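Washing Stuffed Animals and Other Soft Things Around the House

Most stuffed animals can be washed at home. The trouble usually comes from water that is too hot, a spin that is too rough, or filling that never dries all the way through. The same rules cover throw pillows, draft stoppers and fabric doorstops, so it makes sense to do them on the same day.

Check the tag first

Look for a sewn-in tag along a side seam or under the tail. "Surface wash only" means the toy should not be soaked. If the tag is gone, squeeze the toy all over. Anything hard inside (a sound box, a battery pack, wire in the legs) means surface cleaning only. Toys stuffed with sawdust or straw, which includes a lot of older ones, should never get wet.

Go over the seams with your thumbs. A gap that looks like nothing will open up in the wash and leave filling all over the drum. Close it first with a ladder stitch in doubled thread that matches the fabric.

Surface cleaning

Mix a teaspoon of mild dish soap into two cups of lukewarm water and whisk it until there is a good layer of foam. Use the foam and leave the water in the bowl. Dip a soft cloth or an old toothbrush in the foam and work in small circles, going with the nap at the end of each pass. Wipe with a second cloth wrung out in plain water, then press with a dry towel.

Test bright colors before you start. Rub a damp white cloth on the underside for a minute. Reds, magentas and dark blues are the worst for bleeding. If color comes off on the cloth, keep to foam and cold water, and keep the wet cloth away from any white parts.

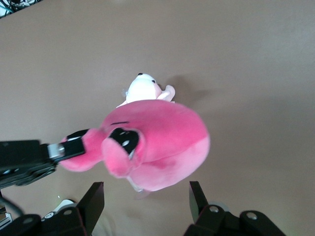 Pink plush with a white head and a glossy black pad: mixed colors and textures call for a colorfast test first.

Shiny patches, vinyl noses and plastic eyes only need a damp cloth. Don't use rubbing alcohol on them. It can cloud the surface.

Hand washing

Fill a sink or a dishpan with cool water and a small squirt of liquid detergent. Push the toy under and press it flat with both hands, let it fill up again, and repeat for a few minutes. Leave it to soak for 12 minutes if it is really grimy. Drain, refill and press until the water runs clear. Never wring a stuffed toy. Twisting pushes the filling into lumps and strains the neck seam.

Lay it on a bath towel, roll the towel up tight and kneel on the roll. Do it again with a dry towel.

Machine washing

Put each toy in a zippered mesh bag or a knotted pillowcase. Use cold water, the gentle cycle and the lowest spin your machine has. Mine has a 700 rpm setting, and that is as high as I would go. Add a couple of towels to keep the drum balanced. Leave out fabric softener, as it coats the pile and makes it look greasy after a few washes.

I use Lemby liquid detergent because it rinses out quickly. Powder tends to stay behind in long plush.

Drying

Drying takes longer than people expect. The outside can feel fine while the middle is still damp, and a damp middle will smell sour within days. Set the toy on a wire rack with a fan pointed at it, and turn it every few hours. A thick one can need up to 96 hours in winter. Press hard on the belly with a paper towel before you call it done.

Keep synthetic plush out of a hot dryer. The tips of the fibers can melt and go stiff, and they won't soften again. The air-only setting is fine.

Fixing flat or matted pile

Wait until the toy is fully dry. Brush short pile with a clean, soft nail brush and longer pile with a pet slicker brush, using light strokes. Pick up and trim stray threads with small scissors. Don't pull them, or you may open a seam.

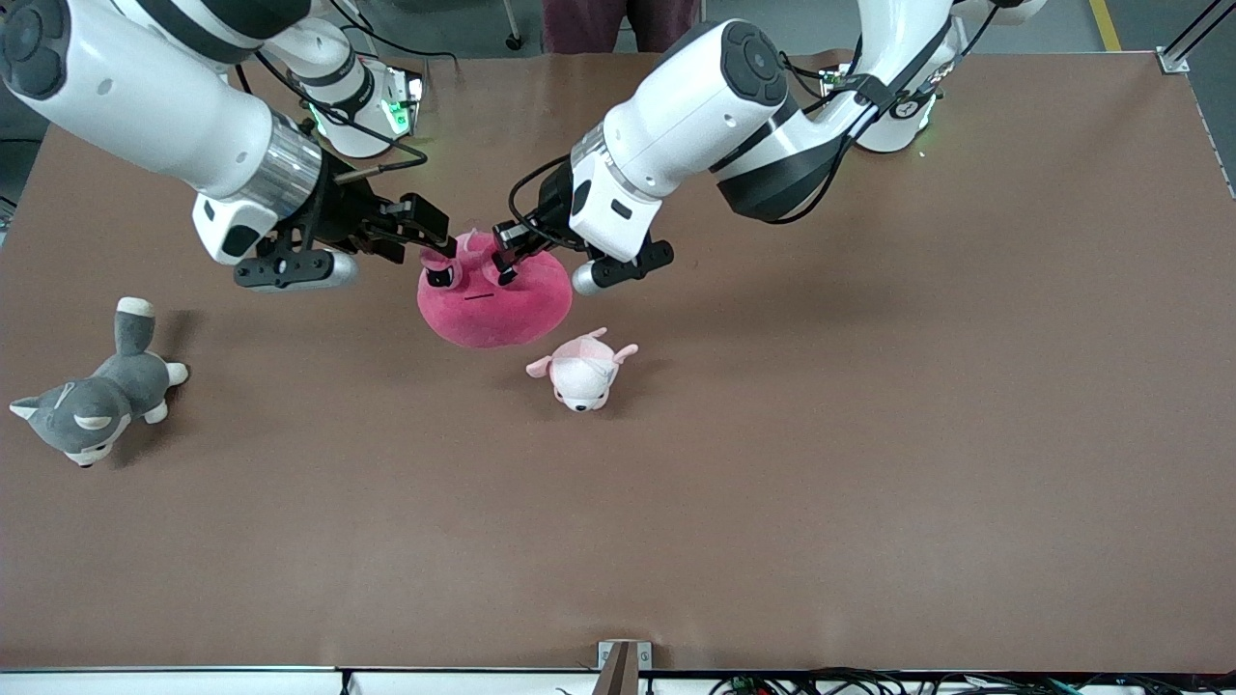
Lumpy filling can often be worked loose from outside. Pinch the lump between your fingers and pull it apart through the fabric, a little at a time. If that doesn't do it, open a few stitches in the back seam, tease the filling out with a crochet hook and add a handful of new polyester fiberfill before sewing it shut.

Odors

Put the dry toy in a large paper bag with half a cup of baking soda, fold the top over and shake. Leave it overnight, shake off what you can outdoors and vacuum the rest through a piece of old pantyhose stretched over the hose.

Storing

Store only what is clean and completely dry. Cotton bags or a lidded bin with a folded sheet inside both work. Attics get too hot in summer and basements are often damp, so a closet shelf is the better spot. Don't pack things in tight, as pile that stays crushed for months takes a lot of brushing to bring back. I check ours in December when the winter blankets come out.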